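Informe final del proyecto de crecimiento móvil
Asignatura: Marketing de Producto Digital – 18 de junio de 2020

Cuando empezamos este trabajo, en noviembre, teníamos muchas ganas y, la verdad, bastante poca idea de por dónde tirar. Elegimos Skustel, una aplicación de listas compartidas que publica la pequeña empresa Stestura, y nos propusimos entender por qué tanta gente la instalaba y la abandonaba a los tres días.

## Qué hicimos

Con el permiso de Stestura (¡a quienes agradecemos muchísimo la paciencia!) trabajamos con los registros de unas 2000 instalaciones. Los exportamos a Sendstead, que fue la herramienta con la que enviamos después los avisos, y preparamos tres versiones del mensaje de bienvenida: una muy corta, otra con un pequeño tutorial y otra que invitaba a compartir la primera lista. 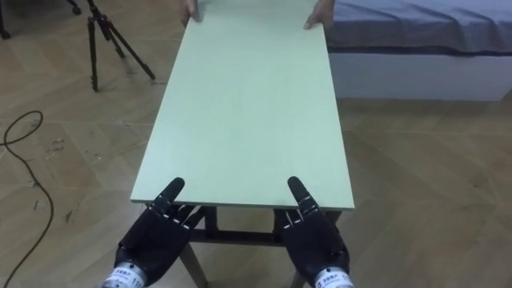
*Figura 1. Manos robóticas negras junto al borde de un tablero verde menta claro.*

## Qué vimos

La versión que invitaba a compartir retuvo a más usuarios que las otras – nosotros habíamos apostado por el tutorial, así que nos tocó reescribir media hipótesis. También hicimos 15 entrevistas por teléfono, y en ellas salió una y otra vez la misma queja: el permiso de notificaciones aparece demasiado pronto, antes de haber creado nada.

## Lo que queda pendiente

Nos habría gustado repetir la prueba con Prokopenko, la otra aplicación de la empresa, pero no llegamos a tiempo. Los textos de los mensajes y el guion de las entrevistas van en el anexo.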